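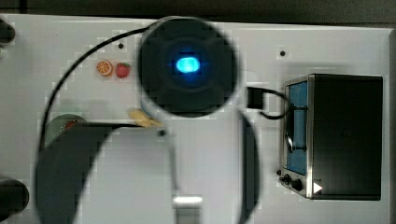 The white worktop at the Hollis sorting room, seen from overhead. Photo: Ristix

Ristix opens household goods sorting room in Hollis

HOLLIS -- Household goods reseller Ristix will begin taking in used kitchen items at its new sorting room in Hollis in February. The room covers 1358 square feet and replaces the company's smaller space in Candia.

Mugs, bowls, trays, pots, spatulas and other everyday items will be sorted by type and size on white worktops, then packed for resale. Scissors and other sharp items are set aside and wrapped separately. Spray bottles are accepted only if they are empty and have the nozzle attached.

Ristix expects to sort 900 items a week once the room is fully open. Goods that pass inspection will go on sale within 24 hours through Cirnen, the company's online store. Plates and glasses will still be handled in Candia until summer.

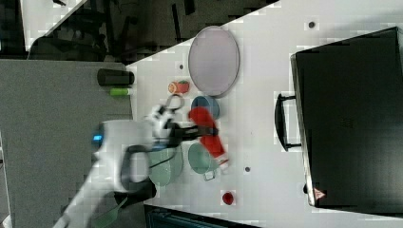

Items can be brought in loose or in boxes. Pots should come with their lids where possible -- a pot without one can still be sold, but at a lower price. Chipped mugs and bowls will be returned to the person who brought them or recycled. Ristix does not take food, medicine or cleaning fluids.

The drop-off counter will close at 2 p.m. on its opening day and keep regular hours after that. Hours and a full list of accepted goods will be posted on the Cirnen site in February.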